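Search this site Enter keywords
Print | E-mail

Carry the table, log the drop

In April a Zornora humanoid let go of its end of a table at Ikonen's test flat in Otville. The report blamed "operator position." I think that was wrong. 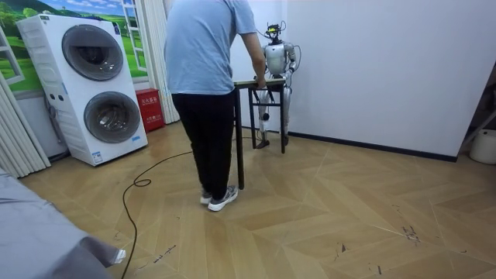

Irja Nurmi wrote to me that the person should have stepped back sooner. She may be right, but a robot sharing a load should warn its partner before its grip fails.

Ikonen logged 1,447 lifts before that one.
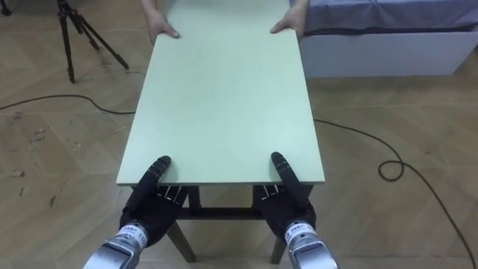
Robot hands at the near edge of the board, a person's at the far end.

A count of good lifts says little about a bad one. The fault code came up on a screen 2 seconds late, and the man was looking at his feet. 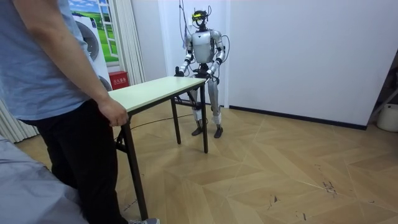

A loud tone would cost very little. So would a rule that the robot holds still until its partner says go.
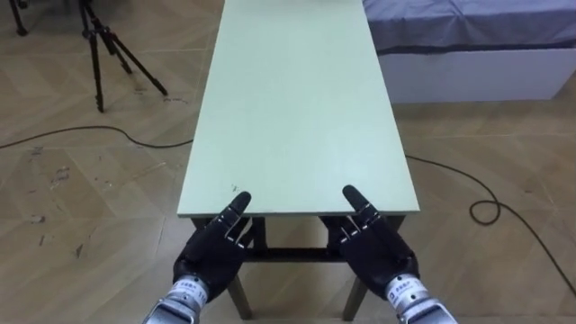
Zornora should add both before the next trial, and Ikonen should correct the report.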